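Plikby Kitchen Reach: data card and README

Version note, 09/09/2020: second upload. The first one, from April, had a units error in the wrist torque column. If you downloaded it, delete it and use this one.

What is in here

Plikby Kitchen Reach is a set of simulated reaching and grasping episodes in home kitchens. Each episode has one task, one kitchen layout and one language instruction. The arms carry five-digit humanoid hands, and every joint of the hand is recorded along with the arm joints. We made the set to test a training method we call staged hand opening, described below. The method code is in the folder named staged. The data can be used without it.

There are 1000 training episodes and 200 held-out episodes. The held-out ones use kitchen layouts that do not appear in training. We built 8 layouts in all, six for training and two held out.

Everything was rendered in Tevolum, our in-house simulator. You do not need Tevolum to read the files, only to replay them with physics turned on.

The method, briefly

Most grasping policies we tried learned to close the hand too early. The fingers began to curl while the arm was still moving, the thumb knocked the object, and the object tipped over. Tall items such as bottles were the worst case. Bowls and boxes mostly survived.

Staged hand opening splits the hand command into two parts. The first part is a single number, from fully closed to fully open, predicted at every step. The second part is the full set of finger joint targets, and it only takes effect once the palm is within a set distance of the object. Until then the fingers follow the single number. The distance is learned per object class, with a floor so that it cannot shrink to zero.

The baseline, which we call Plukutia in the config files, predicts all finger joints at every step. It has the same network size and the same training data.

What we found

On the held-out layouts, staged hand opening tipped fewer bottles than the baseline and finished more grasps. The gap was clear for bottles and tall jars and small for mugs. For flat objects such as plates the baseline did slightly better, and we think this is due to the distance floor: a plate needs the fingers shaped before the palm gets close. We have not fixed this. The per-object tables are in results/heldout.csv and should be read before quoting any overall number, as the average hides the plate problem.

We also tried a version with a fixed distance for all objects. It was worse than the learned one on jars and about the same on everything else – a reasonable choice if you want something simple.

Files

episodes/train: one folder per episode, numbered from zero
episodes/heldout: same structure
layouts: scene files for replay in Tevolum
staged: training code for the method
baselines/plukutia: training code for the baseline
results: tables and the raw logs they were made from

Inside each episode folder:

states.npz: joint positions, joint velocities, palm pose, object poses
actions.npz: arm targets, opening value, finger targets
head.mp4: the fixed head view
task.txt: the instruction, one line
meta.json: layout name, object class, random seed, success flag

Angles are in radians and distances in meters. Poses are in the world frame, with the origin on the floor under the robot base. Video and state files start at the same time but run at different rates, so use the timestamps in states.npz to line them up. Do not match by index.

Success flag

An episode is marked as a success if the target object is held clear of its support when the episode ends and no other object has fallen over. The simulator sets the flag. We left failed episodes in the training folder on purpose. To train on successes only, filter on meta.json.

Head view

The videos are letterboxed. Crop the black bands before resizing, or pass crop_bands=True to the loader. Our own models were trained on cropped video. Depending on the layout and the stage of the task, one or both arms may be out of view; the state files still hold both.
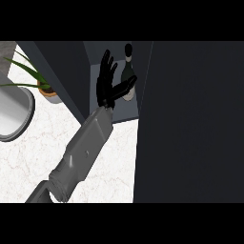

The opening value in actions.npz is a command, and the fingers take a few steps to catch up with it. For the measured hand shape, read the finger joints from states.npz. Mixing the two was the most common mistake among people who tried early copies.

Known problems

Contact between the thumb and glass objects is too slippery in two of the training layouts. We kept the episodes and marked them with low_friction in meta.json.

Lighting is very even and shadows are weak. A vision model trained only on this set will probably do poorly on real footage. We have not tested on a real robot and make no claim about it.

Instructions are in English only and are short. Many differ by just the name of the object.

Replaying

Run replay.py with the path to an episode folder. Add --physics to step the simulator instead of setting the poses directly. With physics on, small differences build up over an episode, and a grasp near the edge of success may go the other way.

License and contact

Data and code are free for research use. The object models come from the Acheampong household set and keep their own terms, which are in layouts/LICENSE. Report problems through the issue tracker and include the episode number and the random seed.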